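Cups We Keep, Cups We Toss
Student project report, Trancombe study group
Friday, December 28, 2018

Our project started with a simple question: why do people in one house reach for a paper cup when a mug is right there? We loved this topic from day one! We kept a cup diary in 7 homes in Fledham, and each home wrote down every hot or cold drink for 5 weeks, starting in July. The final tally was 977 drinks, and we were amazed at how many went into paper.

For the table part of the project we put different cups on a printed tablecloth and talked about which one each of us would grab first, and why.

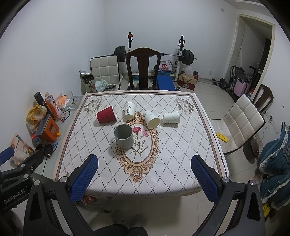
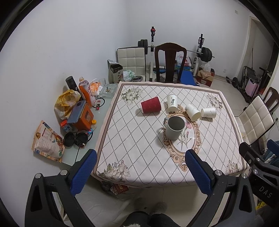

The gray mug with four paper cups, on the flowered tablecloth.

The mug won on comfort — a handle really matters with hot tea — but paper won on looks, which none of us saw coming. People love a pattern! In the diaries, 47 entries even had a note about the design on the cup.

We also learned that paper cups tip over very easily once they are empty, so next time we would test that properly with a small fan and a ruler. We would also like to ask more families with young kids, and to fix our diary sheet, where the "refill" box was too small and people kept writing in the margin.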